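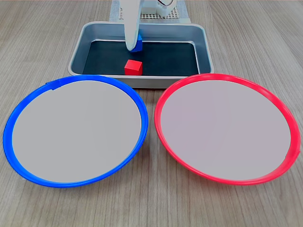

Does a sorting cell need its own line in the budget?
Give it one, separate from the arm. Trays, cubes and spare cables are bought again; the arm is not.

2. Planning the purchase

Step 1. Price the Junbridge starter kit first. The Banodetti catalog lists it at $1,435, power supply included — table not included.

Step 2. Add $398 for a spare servo set. Order it with the kit, as lead time from the Idivdale warehouse is 9 weeks. 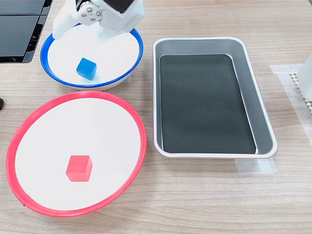
Fig. 2. Both cubes placed by rim color, tray empty.

Step 3. Budget for containers. Plain household dishes and a shallow metal tray with a dark liner are enough for color sorting.

Note: Buy two of each dish. Discontinued sizes are hard to match later, and a new rim height

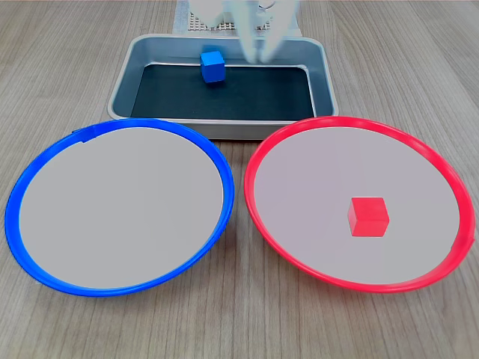
means teaching the drop positions again. Allow half a day of staff time for that.

Caution: Do not order a longer arm to make up for a small table. Measure the reach first.

Step 4. Request the Henriques service quote before December, when the rates change.

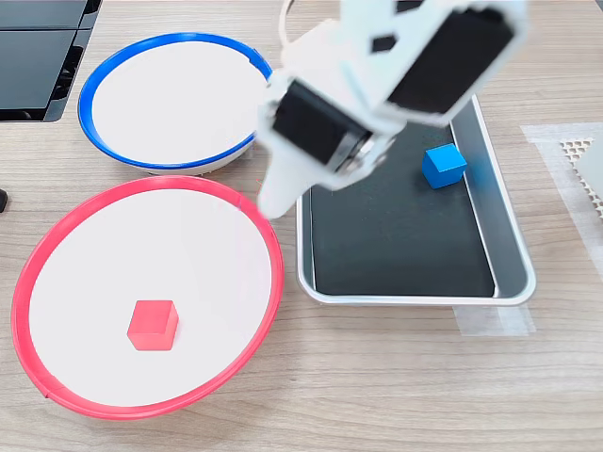

Step 5. Enter all items on the order sheet and keep a copy with the warranty card.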